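Let the robot watch you dither

Adesuwa Okonkwo
17 December 2023

I've spent a good part of this year steering a two-armed robot through doorways that don't exist. I do it from a spare bedroom, with a controller in each hand, and when I stop for tea my own kitchen feels slightly wrong for a minute or two, as if somebody had moved the walls. It's a strange way to earn part of a living and I like it very much. I also have opinions about it (you'll have guessed), and the main one is that we're teaching these machines from performances that are far too good.

For anyone coming to this cold, the job is showing. A person drives the robot's arms by remote control, does something ordinary like opening a door, and the whole run is recorded, every joint, every squeeze. Enough of those runs and a program can be trained to have a go by itself. You can also do it by hand, standing beside a real arm and pushing it through the motions like a dance teacher with a stiff pupil. I learned that way first, at a small outfit called Jarance, and my shoulders have never forgiven me. These days it's nearly all simulation, which is kinder on the shoulders and much less kind on the stomach.

Doors are the thing I'm asked for most. People outside the work are always disappointed by that! They want to hear about omelettes. But a house is mostly doors, when you think about it, and each one is a little argument about where to put your body. You have to reach the handle, pull, and then get yourself out of the way of the very thing you're pulling, all without letting go too soon. I've been doing it since I was a toddler and I couldn't have told you how until I had to do it with someone else's elbows. 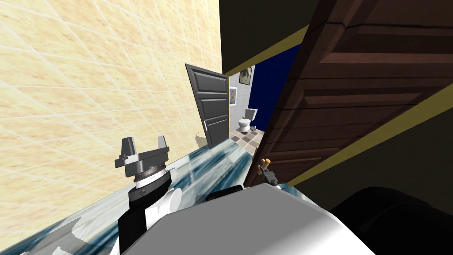
Why not just write down the rules for opening a door and skip the showing? Because the rules run out very quickly, and a person's hands know a great many things about hinges and handles that the person has never put into words.

I believe that firmly, and it's why I get cross about what happens to the recordings afterwards. The usual practice, at least everywhere I've worked, is to keep the clean runs and bin the rest. A clean run is one where the driver goes straight to the handle, takes hold first time and carries on through. Lovely to watch. On the Arow job I drove 2,693 runs between April and the end of the autumn, and I was told, very nicely, that my keep rate was on the low side. I dither, you see. I reach for a handle, decide I don't like the angle, back off, shuffle the base round a bit and come in again. Sometimes I bump the door and have to wait for it to settle. All of that went in the bin.

Now think about what the robot is left with. It has seen hundreds of doors opened by somebody who was never in the wrong place. It has no idea what the wrong place looks like from the inside, or what you do once you're in it. Then it goes off by itself, drifts a thumb's width to one side (they always drift) and finds itself somewhere none of its teachers ever stood. So it carries on with the next bit of the dance anyway, gripping thin air with great confidence. I've watched this and it's painful – a bit like seeing a child recite a poem in a language they don't speak.

My dithering was the lesson. That's the hill I've picked. The backing off, the second look, the shuffle: those are exactly the moments when I was doing something clever, and we kept the moments when I was doing something easy.

I should be fair to the other side, who are not fools. Sharifi, the firm I drive for now, has a lead engineer who has argued with me about this over more lunches than either of us can afford, and her case goes like this. If you put the mess in, the robot learns the mess. It doesn't know that backing off was the answer to a bad angle. It may only notice that drivers tend to back off near handles, and so it'll back off near handles for ever, in and out like somebody who can't decide whether to go into a party. She's seen it happen, and she showed me a recording of it, and I laughed until I had to put my sandwich down. It was very much how I go into parties.

So I don't want everything kept. Some of my bad runs are just bad. There was one long afternoon when I had the two controllers swapped and didn't notice for 5 runs, and nobody on earth needs to learn from those. What I'd like is for the driver to be asked. We're the only people who know whether a pause was a thought or a sneeze! Give me a button, or let me talk while I drive, or just let me go back over the recording the same day with a cup of tea and mark the places where I was fixing something. At Sharifi we tried a small version of it: 110 runs, marked by me, with the recoveries kept in and the plain clumsiness cut out. It took me about 6 hours to do the marking. I won't claim it settled anything, as it was one kind of door and one fussy driver, but the engineer has stopped calling it my hobby.
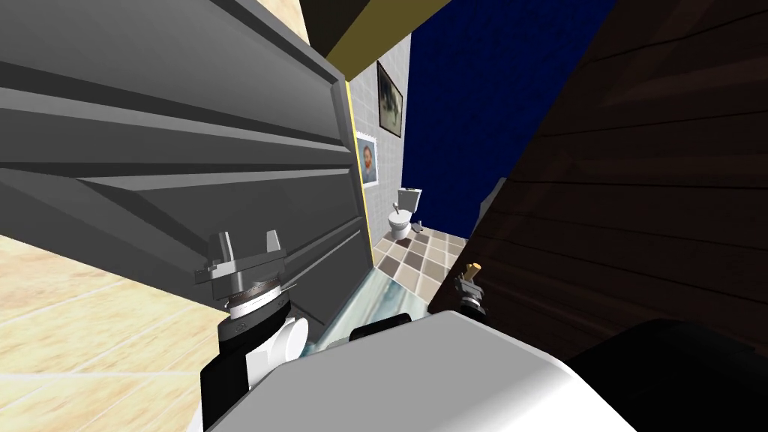

The bathroom, with both grippers in view.

There's another part to this that bothers me more the longer I do it, and it's to do with what the driver can see. When I open a real door I lean. I tip my head, I peer round the edge, I feel the draught on my wrist. In the simulator I've got whatever view I've been given, and some of those views are a good deal more tilted than my neck would ever choose. You get used to it. I can work quite happily now with the floor running downhill and a lavatory at an angle that would worry a plumber. But my hands have changed to suit. I grip a little wide and I come in slowly from the side I can see best, and all those habits go into the recordings as though they were facts about doors. They're facts about me and my view of the thing. Anybody who trains on my runs ought to know that, and I've never yet been asked to write it down.

The tool we use is called Solier and I've no complaints about it, apart from the menus. It'll save the position of every joint to more decimal places than I could want. It has nowhere to put the sentence "I couldn't see the edge here so I guessed". I've asked for a notes box. I'm told it's on a list.

I think there's a bit of snobbery hiding in all this, if I'm blunt. We're called operators, and the recordings are called data, and between those two words the teaching rather vanishes. My mum taught people to drive for years, and she used to say that she could get anybody round a roundabout in a week, but getting them calm after they'd stalled on one took all summer. She stalled the car on purpose sometimes, with the learner watching, and then talked her way out of it. Her pupils thought she was having an off day. I think of her whenever a run of mine comes back marked as rejected for hesitation, and I have started, here and there, putting the gripper a little way off the handle on purpose to see if I can get it back.

If you run one of these projects, then, go and sit with your drivers for an hour before you set the next filter. Ask them which of their thrown-away runs they'd like back. Mine would be a pull from early on in the Arow job, where the door swung back at me and I caught it with the other arm, very ugly, and got through all the same. I've still got the run number on a sticky note on the edge of my monitor.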